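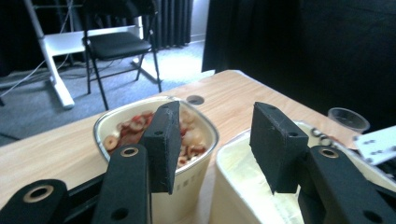
4.2 Who keeps the building open

The parish of Prulby runs its hall as a lettings business and its chapel as a chapel, on one set of keys. Of 49 bookings studied, 45 were secular. Araya, the administrator, called this "prayer, subsidised by Pilates".

Figure 3. The hall table.

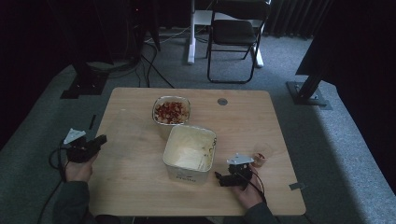
Who decides when a funeral and a paying booking clash?
The administrator does, and the funeral wins – though the hirer, Shiferaw noted, is usually first to ring.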